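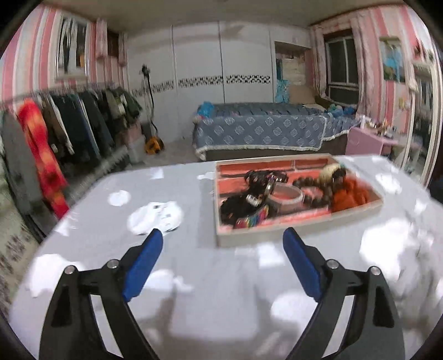
The Accessory Tray: A Skeptic's Gallery

Print this page
E-mail this page

I have read more tidying advice than is good for anybody, and most of it ends with me owning another container. So when Temitope Bassey asked me to do a page on small-item storage for our neighborhood newsletter, I said yes on the condition that I could be rude about trays. She agreed. She owns several.

The picture at the top is the whole gallery. I had planned to have more, but one tray on one table gave me plenty to complain about, so what follows is a set of short entries on what's in the picture, plus a few on what I've learned from living with the same sort of thing.

The tray

Wood, rectangular, pale around the rim and salmon pink inside, with compartments. I like the pink more than I expected to. I don't trust the compartments. Whoever designs a divided tray has decided in advance what sizes your belongings come in, and mine have never matched. My own is a Panurholm with sections so narrow that the only thing that fits properly is a pencil, and I don't keep pencils in it.

The hair ties

Black, in a tangle, some of them with metal clasps. I have yet to see hair ties stored any other way. The tidying books say to loop them over a card or a tube. I tried the card for most of November and ended up with a card, bare, and a tangle next to it. The clasps catch on everything, including each other. If you must separate them, put the ones with metal in a different section from the plain ones and leave it at that.

The beads

Dark brown wood, on a string, lying in a curve across the middle. Beads are the best argument I know against compartments. A string of any length has to go over the dividers or be coiled up to stay inside one, and coiling is how mine got its knot. Shewit Birhane hangs hers on a nail inside the closet door. It cost her nothing and I can't find a fault in it, though I did look.

The striped bracelet

Lots of colors, rainbow stripes. Easy to spot, so it can go anywhere you please. I would put the dull things where you can see them and let the loud ones fend for themselves. The books say the reverse, that you should "display what delights you." Then you spend the morning hunting for the brown one.

The orange knit

Bunched up at the right end. Should knitwear share a tray with clasps and beads? I say no, and I have a snagged scarf to back me up. Knits want a drawer. The counterargument, which Temitope made to me at some length over the phone, is that a thing you reach for every day in winter belongs with the other things you reach for every day. Fine. Put it in last, then, on top.

The fluffy one

Cream and brown, up at the corner. Plush or pom-pom, I couldn't tell you. Every tray I have looked into has one resident that has no category, and all the label makers in the world won't give it one. I no longer try. Leave it on the corner.

The paper

There's a crumpled white piece with small print on the cloth beside the tray, a smaller round bit near it, and another flat scrap farther back. Paper is what I'd deal with first, before touching a single bracelet. It takes no decisions, or hardly any, and the table looks better at once. I'm suspicious of any system that starts with buying something when it could start with a wastebasket.

The clothes rack

Along the left wall, with a red-orange patterned robe in front and jackets and coats behind it in gray, dark green, black, olive and khaki. I have mixed feelings about open racks. They make you look at your clothes, and people who sell them say that this will make you own fewer. It has not worked on me. I bought a Valmont rack that was supposed to hold up to 40 hangers, and I filled it, and now I see all of it every day and own exactly as much as before. A robe at the front does make sense if it's what you put on most. I keep a suit there that I haven't worn in years.

The wardrobe

Tall, white, built in, most of the back wall, with a band of black-and-white geometric pattern across the doors at the middle. I'll give it this: the band breaks up all that white. My doubts are about built-ins in general. You can't take them with you when you move, and the shelf you need is always a hand's width off. The estimate I got from Salazar for something plainer came to 1,260 dollars before handles. I still have it in a folder. I still have the old dresser too.

What I would do with a tray like this

1. Throw out the paper.
2. Take everything out and put back the hair ties first, clasps in one section and plain ones in the next.
3. Hang the beads up somewhere else.
4. Bracelets and bangles together. They don't tangle, so stop worrying about them.
5. Knit on top or in a drawer, depending on whether you side with me or with Temitope.

I won't promise it stays that way. Mine lasted until the weekend.

Letters about the last gallery (the Trarnstead shoe cubbies) are still coming in. Yes, I did measure them. No, they do not take boots. If your cubbies do take boots, send me a photo with the boots in them, standing up, and I'll print a correction.

Posted Feb 26, 2021

Print this page
E-mail this page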